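Clultska Newsletter
Safety and reliability notes
September 26, 2019

Left arm grip loss on the snack table cell: what we found and what changes

The two-arm table cell at Manzano was taken out of unattended running after the left arm dropped a cake slice during a transfer and then went on with the rest of the motion as if the slice were still held. Nothing was damaged and no one was inside the marked area. The item is reported here because the controller raised no fault, and because the same gripper settings are in use on other cells.

The task is simple. The left arm takes a slice of cake from a woven basket and sets it on the beige tray in the middle of the table. The right arm handles packaged goods. Both arms share the space over the tray, and the task program, Drurkamance, decides which one may enter it.

On the run in question, the left gripper closed on the slice, reported a successful grasp, and lifted. The slice came free before the arm reached the tray and landed on the tabletop. The arm continued to the place position, opened, and returned. Drurkamance logged the step as complete and released the shared space to the right arm, which began its approach with the slice lying in its path. An operator pressed the stop. The right arm halted within its normal stopping distance and did not touch the slice.

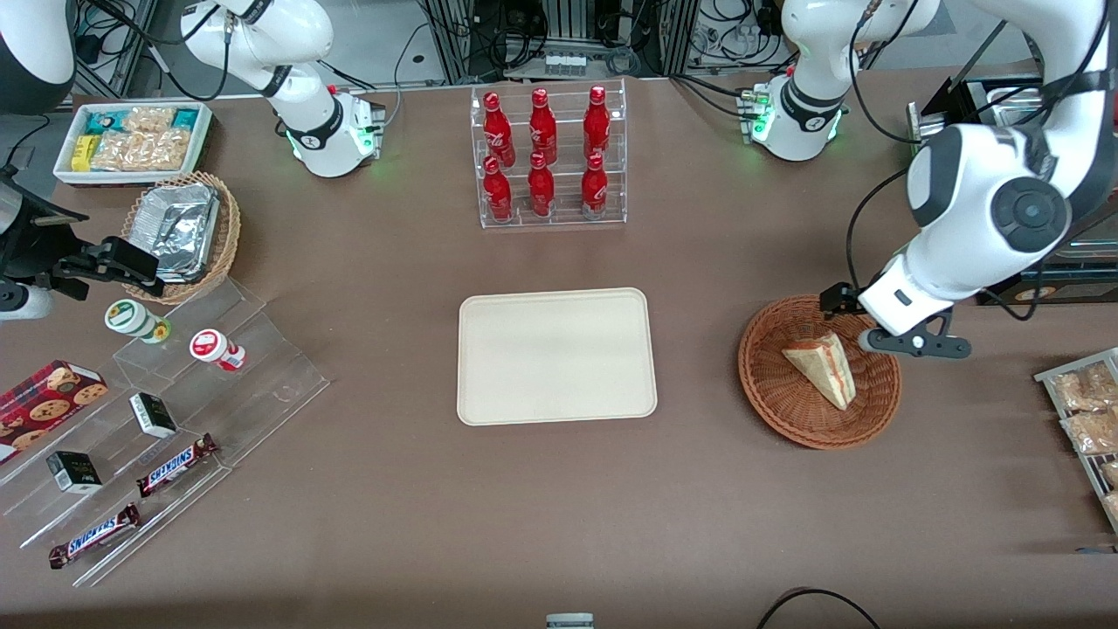 Junel
Cell maintenance lead, Clultska

The first assumption was a worn finger pad. The pads were removed and measured, and both were within limits. The finger alignment was also good. We then pulled the log for the run and compared the commanded width, the reported width and the motor current through the whole transfer.

The reported width tells most of the story. With a rigid object such as a bottle or a boxed item, the fingers close, meet resistance, and hold at a steady width. With the cake, the fingers met resistance at the expected point and the grasp flag was set. During the lift the width kept shrinking in small steps as the sponge compressed. Near the end of the lift it fell quickly to the fully closed value. That fall is the drop. It is plain in the log, and the program did not look at it.

There are two separate faults here, and they should be kept apart.

The first is the grasp check. The flag is set once, at the moment of closing, and held until the program commands the gripper to open. It is never tested again during motion. On rigid goods this has caused no trouble that we know of. On soft goods it is not good enough, and the setting should have been reviewed when the cake task was added. It was copied from the bottle task without change.

The second is the handover of shared space. Drurkamance released the area over the tray on the strength of a finished motion. It had no evidence that the tray held anything or that the table around it was clear. A fallen object in that area can be pushed into the bottle rack or off the table, and an object heavier than cake could do real harm to a gripper or to the rack.

We repeated the transfer with the old settings to see if the fault could be produced on demand. It could, though not every time. Slices gripped near the point of the triangle were lost more often than slices gripped near the wide end. The angle at which the slice lies in the basket also matters. When it sits on a diagonal, the planner may choose a grasp across the narrow part in order to keep the fingers clear of the basket rim.

Changes made on the Manzano cell

The gripper width is now read every 4 milliseconds while the left arm is carrying. If the width falls below the minimum set for the object, the arm stops where it is, the shared space stays locked, and the operator panel shows a lost object fault.

The fault cannot be cleared from the program. An operator has to look at the table, remove the object, and reset at the panel. If the object cannot be found, the cell stays stopped.

The soft goods profile has a lower closing force and a slower lift. The lift now includes a pause of 500 milliseconds just above the basket rim, followed by a second width check. A slice that is going to slip should be lost there, over the basket.

Grasps across the narrow end of a slice are rejected. If no other grasp is available, the task ends with a request for the operator to turn the slice.

Status lights

One further point came out of the operator's report. The lights on the arms stayed green all through the event, and the operator said this made the first moments harder to read. The lights behaved as designed. Green means the arm is powered and has no drive fault. It carries no information about the gripper or the task. Operators should not take a green light as a sign that the object is held or that the other arm is clear to move. The training sheet for the cell has been corrected on this point, as the old wording said that green meant "normal operation."

Testing so far

The new width check was tested by pulling soft objects out of the fingers by hand during a paused lift, with the arm in reduced speed mode and a second person at the stop. The fault was raised each time. After that, the full transfer was run with the new profile, attended. There were 3 stops for a lost object, all of them at the pause above the basket, and none over the tray. The slower lift adds to the cycle time, and that cost is accepted for now.

Still open

The handover fault is only partly fixed. The shared space now stays locked when the left arm loses an object, but the equivalent check on the right arm has not been written. Until it is, the right arm runs at reduced speed in the area over the tray.

Unattended running stays off until both arms have the check and the cell has completed 4000 transfers under observation. We expect to report the result in November.

Sites running the same gripper on soft goods should look at their object profiles now. If the grasp flag is tested only at closing, treat the cell as having this fault. Send the profile file and one full carry log to the maintenance desk, and keep the cell attended until you have a reply.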